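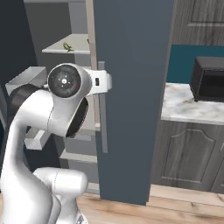 # Jornada de puertas abiertas de Prosomum: preguntas frecuentes

Cada vez que anunciamos una jornada de puertas abiertas nos llegan montones de mensajes con dudas muy parecidas, así que hemos reunido aquí las respuestas, con calma y con todo el detalle que hemos podido. La próxima es el 27 de abril de 2019, en nuestra sede de Planville, ¡y nos encantaría que vinierais!

## ¿Qué se puede ver durante la visita?

El recorrido empieza en la sala de simulación, donde proyectamos en pantalla grande una cocina virtual y un brazo robótico que practica tareas de casa. La que más gusta es la de abrir puertas tirando del asidero (parece poca cosa, ya lo sabemos, pero quien se queda un rato mirando acaba haciendo más preguntas que nadie). Después pasamos al taller, donde hay un brazo de verdad en funcionamiento, y terminamos con un café y una charla sin prisas con el equipo.

## ¿Por qué enseñáis una simulación, si tenéis un robot de verdad?

Porque buena parte de nuestro trabajo ocurre ahí. En la cocina virtual podemos repetir el mismo gesto cuantas veces haga falta, mover la puerta de sitio o cambiar la forma del asidero, y si el brazo se equivoca lo único que hay que hacer es volver a empezar. Para la demostración de abril hemos preparado 137 variantes de la misma tarea, y el público elige cuáles quiere ver.

## ¿El brazo se mueve solo o lo maneja alguien?

Las dos cosas, según el momento. En la primera parte lo guía una persona del equipo con un mando, para que se entienda bien lo difícil que resulta acercarse a un asidero vertical, sujetarlo y acompañar el giro de la puerta. En la segunda parte se ejecuta el programa y ya no tocamos nada. A veces falla —los ensayos se hacen en directo— y entonces aprovechamos para explicar qué ha pasado.

## ¿Podré probarlo yo?

Sí, en la simulación. Hay dos puestos con mando y los turnos son de cinco minutos, que pasan volando. El brazo del taller solo se puede ver desde detrás de la línea amarilla.

## ¿Pueden venir niños?

¡Por supuesto! Recomendamos la visita a partir de los ocho años, siempre con una persona adulta. A los más pequeños la charla se les puede hacer larga, pero los mandos les entusiasman, y en octubre tuvimos que añadir una ronda más a petición suya.

## ¿Hay que reservar? ¿Cuánto cuesta?

La entrada es gratuita y la reserva, necesaria. Cada grupo es de 40 personas como máximo. Basta con escribirnos indicando nombre, número de asistentes y si preferís mañana o tarde. Si al final no podéis venir, avisadnos, por favor, que siempre hay lista de espera.

## ¿Quién dirige la visita?

Algirdas Kazlauskienė, responsable de demostraciones, que lleva los grupos en español y en inglés. Le gusta que le interrumpan, así que no os quedéis con ninguna duda dentro.

## ¿Cómo se llega?

Desde Semville sale un autobús directo que para delante de la puerta principal. Si venís en coche, el aparcamiento está en la parte trasera del edificio Jaunzems, y desde allí se entra por la rampa, que es también el acceso más cómodo para sillas de ruedas y carritos.

## ¿Se pueden hacer fotos?

En la sala de simulación, todas las que queráis. En el taller os pedimos que lo hagáis sin flash y que preguntéis antes si va a salir alguien del equipo.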